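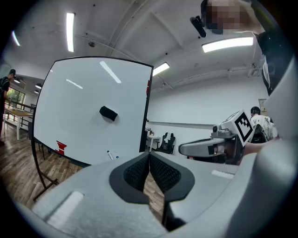
Home | Collections | Downloads | Contact

# Benemlow Roadhouse Clippings

Posted Mon 2 March by Puspita Menon

Typed copies of newspaper items about the roadhouse robberies on the old Benemlow road in the 1920s and 1930s. The set has 347 items from two weeklies, the Clillico and the Fomadach papers.

## Files

- `items.csv`: one row per clipping, with paper, page, headline and text
- `people.csv`: names as printed, 3,640 mentions
- `places.csv`: 61 taverns, garages and tourist cabins

## Notes on the text

Spelling is left as printed. The Ngui brothers appear under four spellings, and `people.csv` links them with a shared ID. Where a line could not be read, the text has `[illegible]`. Reports of the same holdup often disagree on the hour and the amount taken. Both versions are kept.

## Known gaps

The Clillico run is missing 51 issues, most of them from the winter of the cashier's trial. Court records are not included. Dates before the 1924 merger of the two Fomadach papers come from the mastheads and may be off by a week.

## Use

Free for research and teaching. Please cite the original paper and page. Send corrections through the contact page. The next update is planned for April and will add the coroner's notices.

2 comments | 5 shares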